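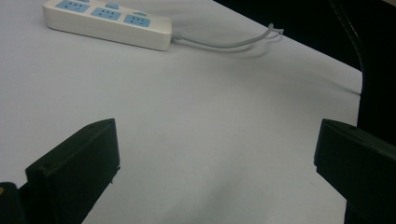

A power strip and its cord, as seen from between the fingers of a hand-held gripper at the Vida project in Indcombe.

The power strip is the least glamorous object in any home. It spends its life behind a couch, gathering lint, and gets noticed only when it stops working. At Indcombe, on the second floor of a former shoe warehouse, people have given it more attention than most pets receive.

The project is called Vida, and its goal is easy to state: teach a robot to tidy up a power strip and its cord. A toddler can drag one across a room. A robot, given the same job, will pinch the cord, pull, and watch with great calm as the whole thing swings around and slides away from it. Rigid objects are polite. You move one end and the other end comes along in a way you can predict. A cord has its own ideas.

The usual fix is to have a person steer the robot through the task, over and over, until a learning system can copy the moves. It works, slowly, and it ties up an expensive arm while everyone waits their turn. Vida skips the arm. People pick up a pair of grippers, one in each hand, and do the job themselves at a table. A camera on each gripper records what the fingers are facing, and software called Edet works out how the hand moved through space. The robot doesn't show up until later, like a guest who skips the cooking.

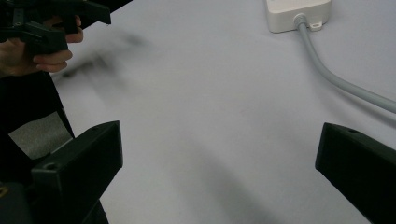 Why not just film people using their bare hands?

Because a robot with two blunt fingers can't do much with a lesson given by ten clever ones. People holding the grippers have to solve the problem with the same clumsy tools the robot will use, so the motions carry over.

They also get humbled quickly. Everyone who comes in thinks they can flip a cord over with a flick of the wrist. Then they try it with jaws where their thumbs used to be, and by mid-afternoon they're muttering at the furniture.

The Vida team collected 2,722 demonstrations over the winter and kept 1,340 of them for training. The rest went in the bin for reasons that make sad reading: grippers bumping each other, tracking that wandered off, one entire batch recorded with a clock set wrong. The team had planned on 3,000 and stopped short in January, when the heat went out in the building and people's hands started to shake. Shaky hands make shaky robots.

What came out the other end is pretty good, with an asterisk or two. In the lab's own tests the trained robot finished the job in 90 percent of its tries, so long as the strip began in a spot that looked something like what it had been shown. 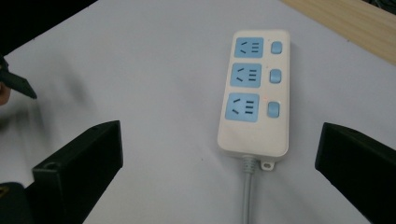

Turn the strip to an angle the training runs never covered, and the number drops. Nor does the robot show any sign of knowing it's in trouble. It goes in with the same confidence, closes on nothing, lifts the nothing carefully, and puts it down where the strip ought to go. A few of these runs have become favorites at staff lunches.

A second lab, at Drurnunville, has now loaded the same trained model onto a different arm, with the same fingers bolted on the end. The early word is that it works a bit worse and a good deal louder. The Indcombe group is pleased anyway. If the lesson lives in the fingers and the camera view, then any arm that can carry them ought to be able to use it, and that was the bet from the start.

Next on the list are extension cords, the long orange kind. The team has bought six and has so far spent most of its time getting them out of the packaging.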